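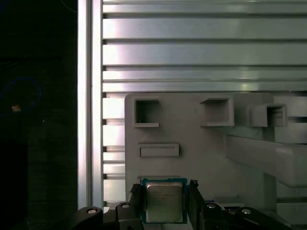 Six in the morning and Qiuyue Su is already on her second coffee. Shutters half up. Kisar, her used-parts shop on Willow Street, doesnt open till nine but the regulars know to knock.

They come for old computers. Or bits of them. A fan, a power supply, a sound card last sold when they had hair. Su started with a folding table and 50 bucks - her mother's - and a sign spelled wrong.

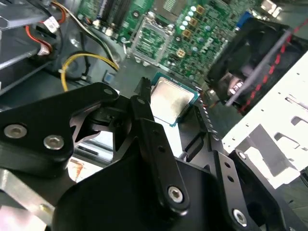 Last year she sold 3,682 parts. Most went to people who could have bought new and didn't want to. Students, a church office, a dentist still running her x-ray software on a machine from college.

"It works, why would I change it," the dentist told me. Fair enough.

Prices are the draw. Su writes them on masking tape, crosses them out, writes them again. Haggling is expected. Credit, sometimes.

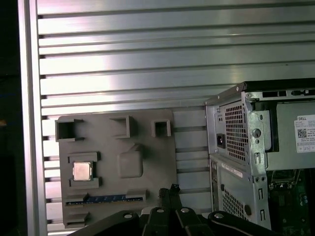 Her cousin Qiuyue Tang (same first name, long family story) does the books and the Saturday-type shouting, any day of the week. Tang wants a website. Su wants a new roof. They've been having this agrument since June.

Rent went up again, to around 96 percent of what they'd pay at the mall.
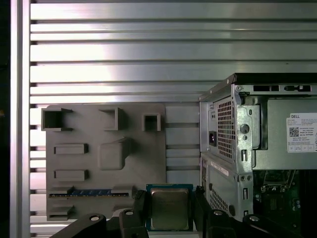 So will they move? Tang has looked at 2 places, both with parking. Su hasn't looked at either. A guy is knocking, wants a laptop hinge, left side only. She goes to find one.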